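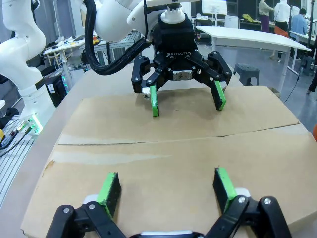 Box flap collection passes the halfway mark

The bimanual set for the Puso project now stands at 200 accepted episodes out of a planned 300. All of them cover corrugated cardboard: opening flaps, holding one flap down while the other is folded, and turning a flat sheet on the table. Kidus Gidey has run most of the sessions since November, with Ayana Demissie handling review and labels.

Cardboard was chosen for this round because the earlier policy did badly on it. The training data up to then was mostly rigid parts, and the model closed the fingers at the height it had learned for those. On a flap it either pinched air or pushed the edge down into the box. Wrist views are the main input for the new set, as the seam between two flaps is hard to find from the overhead view once an arm is in the way.

Each episode starts with both grippers open above the sheet and ends when both are open and clear again. Operators are asked to pause briefly before first contact. Without the pause, the approach and the grasp run together and the segment labels drift by several frames, which Ayana then has to fix by hand.

Of the rejected episodes, 91 failed review. The most common fault was a dropped wrist stream on one side. The second was regrasping: an operator misses the edge, backs off and tries again within the same episode. These are no longer thrown out. From this month they are tagged "recovery" and kept in a separate split, and Kidus will train with and without them to see whether they help. The 91 will be checked again under the new rule, so the accepted total may rise.

Sheet condition turned out to matter more than expected. A new sheet springs back at the fold and a used one stays where it is put. Stained and creased sheets should stay in rotation, but please write the sheet number in the log – the field has been left blank in too many entries. A sheet is retired when the fold line tears, and it should not be taped.

Finger pads are to be inspected at the start of every session. Keep the same green facing on both grippers; a mismatched pair changes both the friction and what the wrist view shows, and those episodes cannot be mixed with the rest.

The remaining 100 episodes will be split over 3 starting layouts, with the seam placed across, along and at an angle to the near arm. The layout sheet is in the Norer folder. Operators who want a slot should write to Kidus. The next data freeze will be announced once the recheck is done.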